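Genon Grasp Kit 2 – wrist camera, wrapped fingers and the Drondham policy
Sold by Lasteck
Category: Grippers and hands / Learned manipulation / Kitchen and food handling
Stock: to order
Price: on request

We stock this kit and we sell a fair number of them. We also get more questions about the research behind it than about any other product in the gripper section, so this page is longer than most. If you only want the mounting details, skip to the bottom.

What you are buying

The kit is a two-finger parallel gripper with a small camera mounted at the wrist, a set of cloth finger wraps, a mounting plate and a license for a grasping policy trained with the Drondham method. The hardware and the policy are priced separately, and you can buy either one alone. More than half the people who call us about the policy end up buying only the hardware. We don't try to talk them out of it.

The Drondham method is a way of teaching a robot to pick things up from recorded demonstrations. A person guides the gripper through the job, the wrist camera records what the fingers are facing, and a network learns to go from picture to motion. Plenty of groups do some version of this. What Drondham adds is a second stage, where the policy is trained again on short clips cut from the last part of each reach, just before contact. The claim is that this is where most grasps are won or lost, and that ordinary training wastes its effort on the easy part, moving through open air.

That seems reasonable to us. Whether it accounts for the results is a different matter.

The result everyone quotes

The report describes 3,000 demonstrations on household and kitchen tasks, followed by 501 test trials on a real arm. The figure that gets repeated is the gain on thin, soft food items, where the second stage is credited with a large improvement over the same network without it. We have read the report several times, and here is what bothers us.

First, the baseline and the full method were not run on the same day, or with the same finger wraps. The report mentions new wraps in a footnote and moves on. Anyone who has worked with soft food knows that the finger surface matters a great deal. A fresh wrap and a worn one can behave like two different grippers. If the wraps changed between the two sets of trials, part of the gain may belong to the cloth, and there is no way to tell how much from what was published.

Second, a trial counts as a success if the item leaves the plate. It doesn't have to arrive anywhere. It doesn't have to be in one piece. For a mug this hardly matters. For a french fry it is most of the question.

Third, the trials on food were all done at one counter. The report calls the setting "unstructured," and we'd ask for a stricter use of that word. One kitchen with the plate moved a few inches between trials is a structured setting with some variety in it.

Fourth, the count of test trials includes restarts. When the arm stopped itself for a joint limit, the trial was thrown out and run again. The report says so plainly, to its credit, but the headline figure doesn't carry the note with it. In a working kitchen a stop is a failure, and somebody has to walk over and clear it.

The view the policy works from

Buyers often ask what the policy sees. It gets the wrist camera and the joint positions. There is no depth sensor and no overhead camera in the kit, and the fingers take up a good part of the picture at all times.
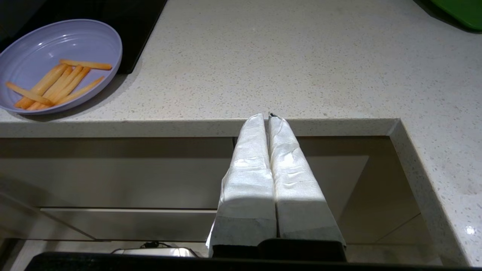
Photo: Lasteck, wrist camera view, Genon Grasp Kit 2

Six fries on a pale lavender plate make a fair task and a hard one. Three of them lie side by side in a slanting bundle, with another across their ends, so a policy that simply goes for the nearest long yellow shape has a good chance of pinching two at once. The report doesn't separate single fries from bundled ones. We think it should, and we have said so to Genon.

Look at the fingers as well. The white wrapping is bright on the upper half and gray lower down, and it is creased all over. With the fingers closed, the tips meet almost in the middle of the view. A network trained on views like this may be learning something about the wrap and the light on it along with the food. The authors say the policy ignores the fingers. They show one heat map in support, and a single heat map is weak evidence for anything.

What we tried ourselves

We ran a small check on our own bench. It was not a proper study and we wouldn't want it quoted as one. We did 65 picks with the second-stage policy and 65 with the first-stage policy, same arm, same wraps, changing both sets of wraps at the same points. We used cooked fries, because that is what customers ask about.

The second-stage policy was better. The difference was smaller than the report would lead you to expect, and it shrank further when we counted broken fries as failures. It was clearest on single fries lying apart from the others. On bundles we could not tell the two policies apart.

We then turned off the overhead light and left a desk lamp on one side. Both policies got worse. The second-stage one got worse faster, which is the sort of thing you would expect if it leans harder on how things look up close. That part was only 16 picks, so treat it as a reason to test your own lighting before you commit, and nothing stronger.

We also tried the policy with the Bakker silicone pads in place of the cloth. Don't. It reached short again and again and closed on air. Genon says retraining with the new pads fixes this. It may. We haven't seen it done.

How it compares

The obvious alternative is the Bakker soft gripper with its own controller. It has no learned policy worth the name. You teach it positions, it goes to them, and it closes until it feels resistance. If your food comes in the same tray at the same place every time, the Bakker will do the job for less money and you will understand why it fails when it fails.

The Genon kit starts to make sense when the plate moves around, or when items land in a different heap each time. That is a real need, and the wrist camera really does help with it. Our doubt is about how much of that help comes from the Drondham second stage and how much comes from a decent camera in a good place. The first-stage policy has the same camera and costs less.

Who should buy the policy license

Research groups who want to check the claim. Please do, and please hold the wraps constant.

Development teams with their own arm, their own counter and time to collect more demonstrations. The training tools are decent – better than the report that came with them.

Who should wait

Anyone planning to run this in a kitchen without a person nearby. Anyone whose lighting changes through the day. Anyone who needs a success rate they can put in a contract, as neither we nor Genon will give you one.

Open questions we have sent to Genon

Were the baseline trials repeated with new wraps?
How many of the food trials used bundled items?
What happens with a plate close in color to the food?
Does the gain survive if the second stage gets the same number of clips chosen at random from the whole reach?

The last one matters most to us. If random clips do as well, the method is just more training, and the name on the license isn't worth the extra money. Genon has told us an updated report is planned for May. We will change this page when we have read it, in whichever direction it points.

In the box

Two-finger gripper body, black
Wrist camera with bracket and cable
Cloth finger wraps, white, one fitted set and spares
Mounting plate and screws
Calibration card
Printed quick start

The policy license comes as a download, with first-stage and second-stage weights. The first-stage weights can be ordered alone.

Mounting and care

Mount the camera before the wraps. Route the cable along the back of the wrist and leave slack for the last joint, or it will pull the bracket out of line over time. Run the calibration again after any change to the bracket.

Small wrinkles in the wraps are normal. Replace a wrap when it slides on the finger or no longer comes clean. The wraps are not rated for direct food service, and the gripper body must not be rinsed or put under a tap. Wipe it with a damp cloth.

If you use the policy, note the date of each wrap change in your log. You will want it later when you are trying to work out why Tuesday's numbers look so good.

Returns

Hardware can be returned unused. A license can't be returned once the weights are downloaded, so ask for the bench loan first. We keep one kit for loans within driving distance and can send our pick-by-pick results along with it – the bad ones too.

Page last checked Monday, April 14, 2025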